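Farnside Busway: progress report to the programme manager

Kakulbridge office, 14 October 2019

1. Where we are

The guideway between Kakulbridge and Farnside is laid from end to end apart from the junction at Drorkton. On paper this puts us on programme. I would be careful with that. The programme was rewritten in February, and the work it now calls "laid" doesn't include kerb sealing, drainage covers or the surface course, all of which were part of the same line in the earlier version. Measured against the earlier version we are behind, and I have asked for both to be shown side by side from now on.

The contractor has submitted claims for 3,924 metres of guide kerb. Our own survey found 3,786 metres in place. The difference may be stock that was delivered and not yet fixed, as the contractor says, but the contract pays for fixed kerb and I haven't approved the rest.
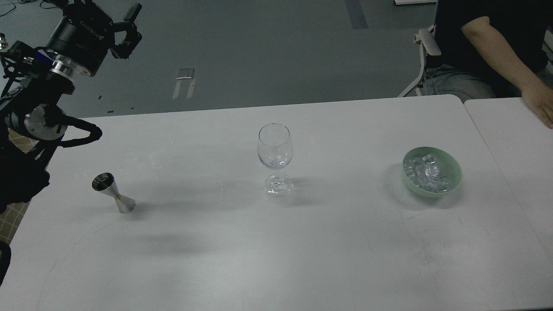 2. Stations

Farnside terminus has its roof, its platform and its power supply. The lifts are in but have not been certified. The installer's last two letters gave different dates for the inspection, and neither letter mentioned the other, so I have left the date blank in the schedule.

Drorkton is the difficulty. The gas main that was supposed to be clear of the eastern platform runs under the last third of it. We were told this had been checked. What had been checked was a drawing, and the drawing was of the road before it was widened. The choice is to move the main or shorten the platform. The designers prefer the second and say that one articulated bus at a time will be enough. Their passenger forecast for the same stop assumes two at a time in the morning peak. I have asked them to tell us which of their documents they believe.

The shelters at the intermediate stops are up and look well. Several seats are fixed too close to the timetable boards for a wheelchair to get past, and these will be moved at the contractor's cost.

3. Ticketing

Mösli delivered the first gates and machines in good order. The trial at the depot recorded 1,727 card taps, and the supplier's summary calls the result "fully satisfactory". The summary leaves out taps that were tried again within a few seconds and then went through. A passenger with a queue behind them would count those as failures, and so do I. The raw log has been requested. Until we have it I would not repeat the supplier's wording in anything the public will read.

Return tickets on paper are still not supported. We were promised them in the first release, then in the second.

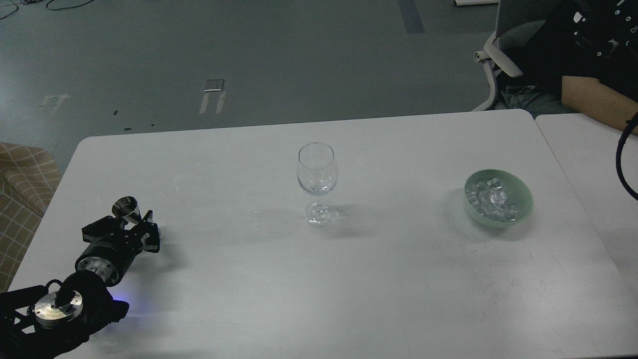

4. Vehicles and depot

The buses are being built and the first is due for guided running before the others are accepted. That is sensible, provided there is a guideway open to run it on. At present the only length we can safely close is at the Farnside end, and it has no tight bend in it. A bus that behaves well there will have told us very little about Drorkton junction.

Depot work is sound. The wash and the fuelling point are finished, and the backup supply ran a full shift without a fault – one of the few tests this quarter that was done under the conditions we asked for.

Driver recruitment is slower than reported last time. The operator counts people who have been offered a post. I would prefer to count people who have started.

5. Money

Spending is within the approved total, mainly because work that should have been done hasn't been. The contingency is untouched on the same basis. Moving the gas main would take a good part of it.

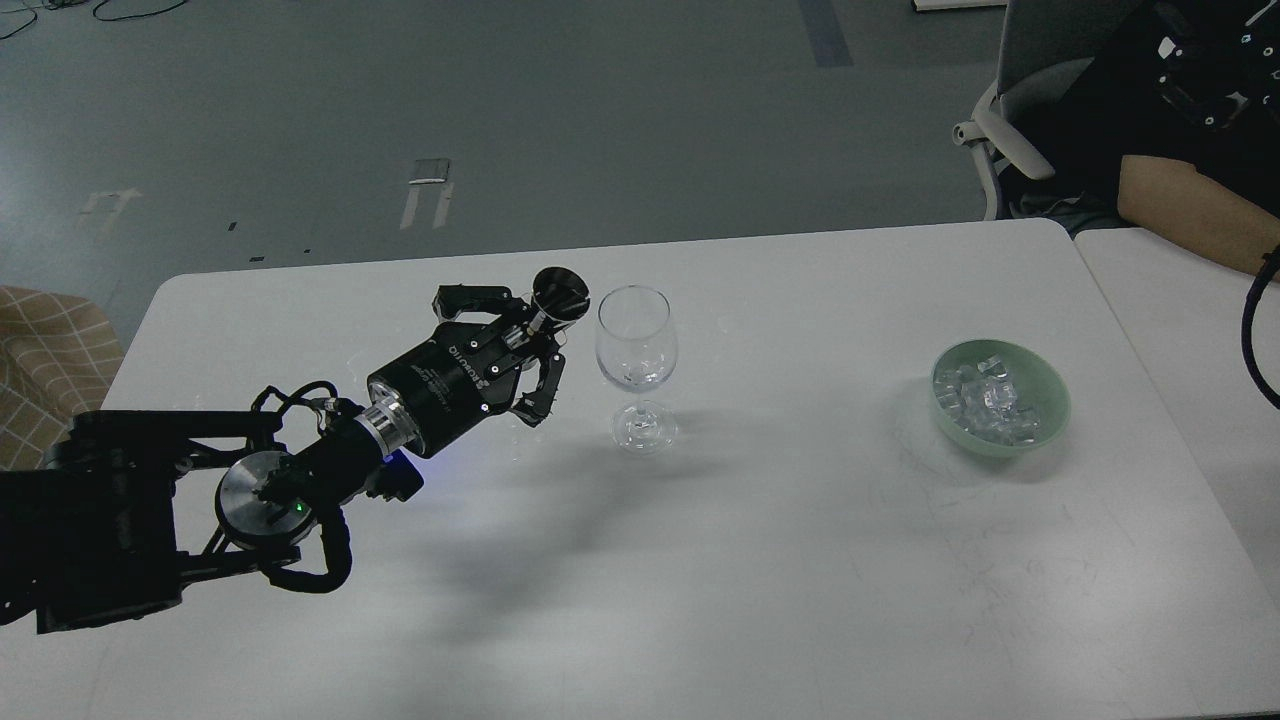 The operator has also asked us to pay for temporary signs along the diversion at Drorkton. Its own agreement makes it responsible for these, and I have said no.

6. Next period

I ask you to agree the following:

Kerb payments to be held at the surveyed length until a joint measurement is made.

A decision on the Drorkton platform before any more concrete is ordered for it.

No opening date to be announced. The one in circulation came from a press notice and has never been in the programme.

The joint kerb measurement is booked and its results will be sent to you separately.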